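Preson recalls leather watch straps over loose spring bars

Preson has begun a recall of 2,044 leather straps sold with its Wallin field watch after finding that the spring bars could work free of the lugs under side load. The straps are 20 mm wide at the lug and carry the batch letter K on the inner face, next to the buckle.

The company has logged 26 reports of straps coming off, two of them with damage to the watch crystal. No injuries were reported.
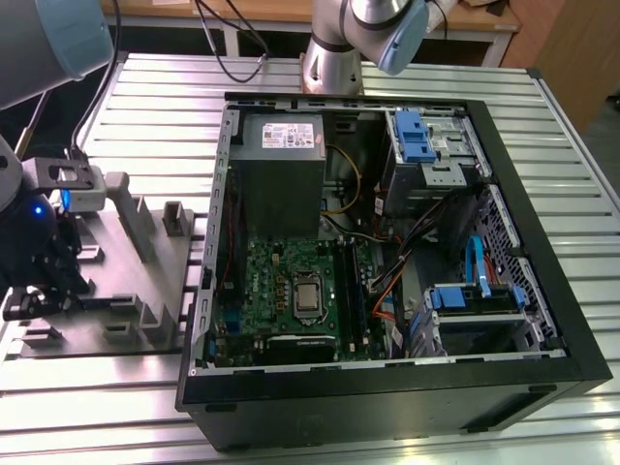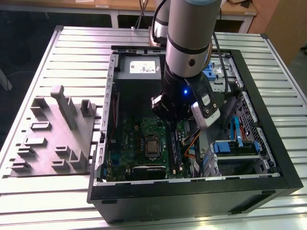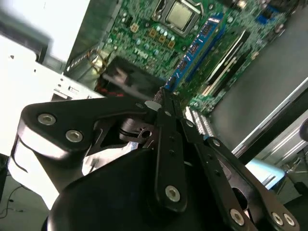
Open desktop computer case, motherboard exposed.

The fault was traced to a change of bar supplier in October. Tips on the new bars measured short of the drawing, according to Valentin Lüthi, head of quality at Preson. "The bar seats and clicks, but it doesn't hold enough of the lug hole," he said. Bars from the earlier supplier are not affected.

Owners can exchange the strap at the Mumville and Prukport stores or request a mailing sleeve. The replacement comes with two new bars and a fitting tool. Watches bought on the steel bracelet use a different end link and are outside the recall.

Amber Vermeulen, who runs the Prukport service counter, said exchanges are done while the customer waits. Straps bought separately qualify too — proof of purchase is not required if the batch letter is legible.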